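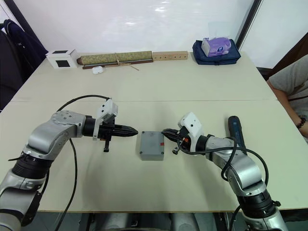 Skodberg 57 Wool Felt Underlay for Floor Looms

Article number: 602
Maker: Strömberg, distributed by Tedar
Unit: one sheet, rolled
Availability: in stock

The Skodberg 57 is a dense felt underlay which is placed under the feet of a floor loom or a countermarch loom. It makes the beat softer for the neighbors below and it stops the loom from walking over the floor when you weave rugs. Many of our customers live in apartments, and for them we took this underlay into the assortment in April.

The felt is made of sheep wool with a small part of recycled fiber. It is needled, not glued, so it has very little smell when you unroll it. The color is natural gray and can vary between deliveries. We can not promise that two sheets bought at different times will have the same shade.

Technical data
Thickness: 15 mm
Width: 536 mm
Length: 602 mm
Color: natural gray
Edges: cut, not sewn
Suitable floors: wood, stone, vinyl, painted concrete

How many sheets do you need?
For a loom with four feet you normally cut one sheet in four pieces. Each piece should be larger than the foot by two fingers on every side. If your loom stands on two long runners, please order two sheets and cut them in strips along the long side.

Cutting and placing
Use a sharp knife and a steel ruler. Draw the line with chalk and make several light cuts. Scissors will work only if they are heavy tailor scissors.
Take the warp tension off before you lift the loom. Two persons should lift, one at each side. Put all pieces in place, lower the loom, and check with a level on the breast beam. The felt becomes a little thinner under the weight during the first weeks, so check the level again after a month and then tighten the wedges or bolts.

Care
Vacuum the visible edges when you clean the floor. Do not wash the felt. If water is spilled on it, lift the loom and let both sides dry before you put it back. In homes with wool moths we advise to look under the feet two times a year.

What customers write

"My loom is old and heavy and it used to move toward the window when I made rag rugs. Now it stays. The sound is lower also, but the treadles still make noise, so don't expect silence."
Ingvild Ekström

"Good quality. I had trouble to cut it straight, the second piece went better. I would like to have it in dark brown."
Folke Torvik

Reply from the shop: Thank you, Folke. The dark brown is asked for by several weavers and we have sent the question to Strömberg. We have no answer yet.
Bianca Filip

Goes well with
Jomik treadle cord, unbleached
Jomik bench cushion, wool filling
Tedar beech wedges, set of four

Delivery and returns
The sheet is sent rolled in paper. Lay it flat overnight before cutting. Uncut sheets can be returned within 15 days. Cut sheets we can not take back, except when there is a fault in the material. Questions about larger formats are answered by Torunn Amundsen in our order office.

Page updated 24 July 2020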